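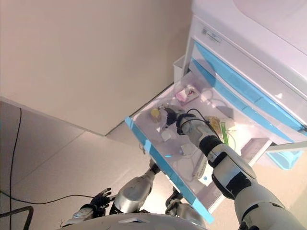
Can machines do chores yet? Speaker notes

Tuesday, February 18, 2025
Romerby, afternoon session. Slides go up after the talk.

Slide 1. Title

Leave it up while people sit down. Say what the talk covers: household work first, shop-floor work second, then the gap between them. Mention that questions come at the end, except for units and definitions, which can be asked at any time.

Slide 2. What "can do" means

Three different claims get made with the same words.
Did it once, with a person resetting the room between tries.
Does it most of the time in the room where it was trained.
Does it in a house it has never been in, with nobody standing by.
Most videos support the first claim. Most headlines make the third. Ask the room which one they would pay for. Wait for hands.

Slide 3. The fridge drawer

Good test task, and everyone owns one. Pull the drawer, find the item, take hold of it, lift it clear, close the drawer. A person does this while talking on the phone.

Points to make:
The drawer limits the approach. The arm has to come in over the front edge and stay clear of the sides.
Contents are mixed. A small box has flat faces and can be pinched. A soft packet changes shape when squeezed. Something round rolls away if the first finger touches early.
Translucent plastic is hard on depth sensors. Edges drop out, and the planner may treat a wall as open space.
Drawer position is never the same twice. A drawer left an inch short of fully open moves everything in it.

Don't spend time on the hand. Someone will ask about finger count. Say that grip choice and contact sensing matter more for this task, and move on.

Slide 4. Our numbers

300 attempts at the full sequence in the Darkton test kitchen, single item requested, contents shuffled between attempts. 86 percent completed. Read the definition aloud: completed means the correct item out and the drawer shut, no human contact with the machine or the fridge.

Then the part people miss. At that rate, a household that opens the drawer daily gets a failure nearly every week. Most of ours were harmless: wrong item, or no item. Two attempts ended with the drawer jammed against a package, and those needed a person.

Slide 5. Shop floor

Different picture. Nekus runs a bin-picking cell with one part type per bin and fixed lighting. The bin is bolted down. Cycle time is steady and the cell stops itself when a pick fails. It is the same basic motion as the drawer, with most of the variation removed by the people who laid out the cell.

Mixed kitting is closer to the kitchen case. The Beyene line tried it in May and kept a person at the last station for soft packaging. Still there.

Slide 6. Where the time goes

Grasp planning is fast now. The slow parts are looking again after a bump, deciding whether the item in hand is the right one, and backing out without dragging a neighbor along. If short on time, skip the chart and just say that.

Slide 7. Answer to the title

Shop floor, narrow task: yes, and for years.
Shop floor, mixed task: partly, with a person nearby.
Home, known kitchen: often enough to study — too seldom to leave alone.
Home, unknown kitchen: no.

Slide 8. What to ask a vendor

How many attempts, and who reset the room.
What counted as a success.
What the machine does after a miss.
Whether anyone was operating it remotely, and for which steps.

Leave this slide up during questions. If asked about price, we have no figure. If asked about dishes, same answer as slide 7, plus water.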